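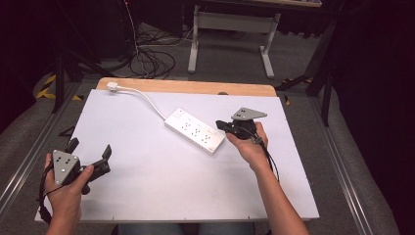

Trimming the Pause
4 min read

Most of a recorded demonstration is waiting. A person holding a pair of instrumented grippers reaches toward a power strip, stops, shifts a wrist, then commits. A policy trained on that recording learns the stop along with the reach, and on the arm the stop can last indefinitely.

Maricica Stoica and Hawi Ayele, of the Vedport manipulation group, spent the spring on this problem. Their method, Koltetti, leaves the network alone and edits the data. Each demonstration is split wherever the speed of both grippers falls below a threshold. Segments in which neither gripper nor jaw moves are shortened to 13 samples. Segments in which one hand is still and the other is working are kept whole.

The second rule matters most. In two-handed work a motionless gripper is often doing something: bracing a housing, or keeping a cord clear of the other hand. An earlier version treated each hand separately and cut those periods out. "We got a left arm that let go at the worst moment," Ayele says.

The group collected 600 demonstrations of cable and power strip handling with hand-held grippers. After removing those with tracking loss, 501 remained. The same network was trained twice, on raw and on edited recordings, with identical settings. Policies trained on the edited set stalled in 46 fewer trials over the full evaluation. Placement error did not change measurably.

Florin Neagu, who builds assembly cells at Benlow and was not involved, considers the result plausible but narrow. The speed threshold was set by hand for one gripper design, and a heavier tool would probably need another value. Stoica agrees. Her next version estimates the threshold from each operator's own recordings – a slow operator should not be penalized for being slow.

Comments

Emilian J.: Does the cut leave a velocity jump at the seam? We had to smooth ours.

Roxana Buzatu: Same question. Also curious whether 13 samples was tuned or just picked.

ghita_bench: Would like to see this on soft cable only. Rigid parts forgive a lot.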